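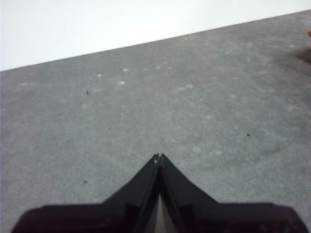 ## Cleaning synthetic rattan baskets

Synthetic rattan is extruded plastic strand. It does not absorb water, so it can be washed more aggressively than natural cane. Dust and grease collect where strands cross, mostly under the braided rim.

### Before you start

- Soft brush, 2-inch head
- Old toothbrush
- Bucket and dish soap
- Two lint-free cloths

Check for a metal frame. A magnet will find steel but not aluminum. Bare steel must be dried the same day.

### Procedure

1. Empty the basket and knock it upside down over newspaper.
2. Vacuum inside and out with the brush attachment on low suction.
3. Mix 5 ml of dish soap into two liters of warm water.
4. Brush along the strands, then across them. Work from the base to the rim.
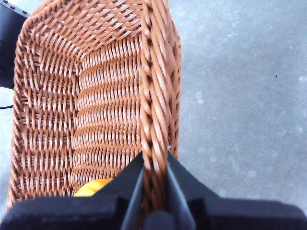
5. Use the toothbrush on the rim, following the direction of the twist. Rinse it often — the bristles load up quickly.
6. Rinse with a garden hose on a wide spray. Do not use a pressure washer; it can lift strand ends.
7. Blot with a cloth and leave the basket on its side in the shade until dry.

### Loose ends

Tuck a loose end back under the nearest crossing strand with a blunt needle. If it is too short to hold, sand the tip with 200-grit paper and fix it with a drop of flexible plastic adhesive.

Last revised March 3, 2022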